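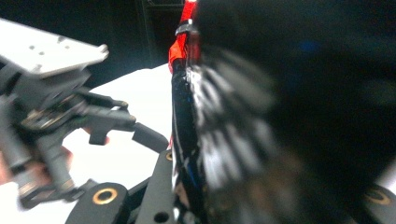 I spent most of a Saturday-sized chunk of January at the open house at Arneo, a small automation shop on the second floor of the old Volier building. I signed up because my own job is in packaging and we keep getting told that robots are coming to our line. The part I wanted to see was the hand-held gripper, which a person carries through a task so that a robot can later learn from the recording. Up close it has a lot more going on than I expected. There are levers, pivots, screws and small brackets packed in under a light gray plate, and the finger ends in a black rubber-tipped pad. The black mounting parts have brass rings set in them.

The tour started at 2 and we were split into groups of 15. Ours went to the gripper tables first. The woman running the station gave us a short talk and then let people try it. You squeeze, the fingers close, and you move your whole arm as if the tool were your hand.

My turn went badly. I was supposed to pick up a foam block and set it in a tray, and I kept coming in too low and bumping the table. She told me to slow down and keep my wrist straight. That helped some. By the fourth try I had the block in the tray, a little crooked.

The counter on the wall said 2713, the number of recordings they had made for a project called Kotian. I asked if mine would be added. She said no, visitor attempts get deleted.

After that we went down the hall to see a robot arm do the same job. It ran 13 times while we stood there and missed twice. Both times it stopped, backed up and went again. It was slower than a person, and I would not want it on our line yet. The staff said the same thing when I asked, which I appreciated.

The last stop was a sales talk about Clondovis, their scheduling software. I left before the end of it. Parking behind the building is free, but the lot is small and the side door locks at 5, so go around front.

They plan to do another open house in the spring. I will probably go back if they have the arm working with boxes.

Posted in January by the author
4 min read

Contact | Copyright, all rights reserved | Back to top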